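Saturday

Up at six, earlier than I needed to be. Toast, coffee, paid the water bill. Rain until 9 or so and then it cleared enough to leave the windows open on the Haugen Street side.

Got to the study room at 10:15. Ada Rizzi had the key this week and had already put the chairs out in the hall and stacked the two boxes of paperbacks by the door. The plan was to get the floor cleared and vacuumed before noon so Socorro could come by with the shelf measurements. We were late on all of it.

The floor was worse than I had expected for a room that size. Bottle with a green cap, a brown paper bag all crumpled up, a red wrapper, one very small yellow candy wrapper, tissues. Three white and blue ones at least, lying wherever they had been dropped. The tape grid is still down on the carpet from the seating plan and I don't want it pulled up until we know where the shelves go, so the rule was to pick up by hand first and vacuum after, going along the lines and not across them. The vacuum got hold of a tape end in April and I spent half an hour pressing it back down.

We started with the little orange-red bin from the study. It's small for the job but it goes where you need it, and I would sooner carry a small bin to the trash than carry the trash across the room a piece at a time. I put a clear bag in it on Thursday and it already had stuff in the bottom.

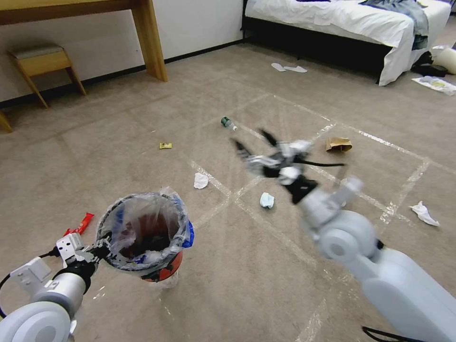 Before lunch

Paper and tissues went first, then wrappers. Ada wanted the bottle kept out for recycling, so that went on the windowsill in the hall with the others. I tied off the bag and put in a new one. The roll of liners is nearly done and the next size up hangs over the rim too far, so I need to buy the right ones. Put it on the list for Mellville's, with dish soap and a box of matches.

Talked about the desk. Ada would like it moved to the window. I said it should stay against the wall, partly for the outlet and partly for the legs, which are thick and square and leave deep dents in that carpet. The dents from where it used to stand took all winter to come out. She said fine, leave it, but the stool with the gray seat should be kept under it when it's not in use, and I agreed with that. I caught my foot on it twice last month.

Vacuumed at 11:30. It took 25 minutes with the old Zutberg, stopping once to clear the hose. The beige hides dust well and crumbs not at all. I did the strip along the baseboard with the narrow tool and found a pencil, a paper clip and a dime.

Afternoon

Socorro Cuadros came at 1 with a tape measure and a bag of empanadas. We ate in the hall. She measured the long wall twice and got a different number each time, and then I held the other end and we got the same number twice. The Hurley shelves will fit if we go with the narrow ones, 11 inches deep. The wide ones would come out past the first line of tape and make the walkway too tight. Five units, then, and some 600 books to go on them, going by Ada's list. I think her list is short. She hasn't counted the ones in my garage.

Cost came up. The narrow units are $47 apiece used, if the man in Mellville still has them. Socorro will call him on Monday. I said I could borrow my brother's truck but not before the 20th.

Ada left at 2:30. Socorro and I carried the chairs back in and set them on the grid, one to a rectangle, leaving the back row open for now. Took the trash out on the way to the car. Forgot the bottles on the windowsill – will get them next time.

Home by 4. Back a little sore from bending. Soup and the rest of the bread for dinner. Called Dad, who is fine, and who asked again about the ladder.

To do: liners, dish soap, matches, ask about the truck, return the ladder. Garage books if it's dry.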